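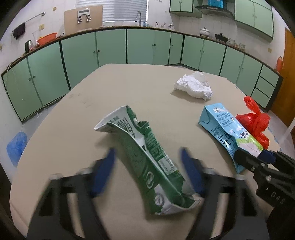

A crushed green and white milk carton on a beige table.

Tulbridge Releases Jornport 2 With Direct Import From Baltach Notebooks

September 8, 2023 - Tulbridge today announced the general availability of Jornport 2, a major update to its note-keeping and research software for desktop computers. The new version lets customers open, search and copy material stored in Baltach notebooks without leaving the Jornport window. It also adds a rewritten search index, shared outlines and a new export panel.

Jornport is used by writers, teachers and small research offices to collect notes, clippings and scanned pages in a single project file. Many of these customers also keep older material in Baltach. Until now, moving that material required exporting each notebook by hand and rebuilding its tags after import.

With Jornport 2, a customer signs in to Baltach once from the Accounts panel. Notebooks then appear in the sidebar next to local projects. Notes may be dragged into an outline one at a time or as a group, and tags, creation dates and attachments are kept. Changes made in Jornport are not written back to Baltach unless the customer turns on two-way sync for that notebook. Two-way sync is off by default.

"Our customers have asked for this connection more often than for any other feature," said Bence Szűcs, director of product at Tulbridge. "They have years of notes in one place and their current work in another. We wanted them to be able to bring the two together at their own pace and keep their tags."

The search index has been rebuilt for this release. Projects created in earlier versions are indexed again the first time they are opened - a step that runs in the background and can be paused. Searches can now be limited by tag, date, file type or author, and saved searches can be pinned to the top of the sidebar. Text inside attached PDF files is included in results.

Shared outlines allow up to 25 people to work in the same project over a local network or through a Kun server. Each person's edits are marked with a color in the margin, and earlier versions of an outline can be restored from the History menu. Customers who already run a Kun server will need to install the August update before turning on sharing.

A public test of Jornport 2 closed in August. Testers filed 848 reports during the program, and the release notes list the fixes that came out of them. Tulbridge thanks all who took part.

Pricing and Availability

Jornport 2 is available now from the Tulbridge online store. A single license costs $25 for customers upgrading from any earlier version. A site license for schools and offices is $300 per year and includes shared outlines and priority email support. Customers who bought Jornport in August will receive the upgrade at no charge - a new license key will be sent to the address used for the purchase.

About Tulbridge

Tulbridge develops desktop software for writing, research and project planning. Its products include Jornport and the Kun document server. The company is privately held.

Media inquiries may be sent to the Tulbridge press office through the contact form on the company's website. Screenshots, product icons and a review license are available on request.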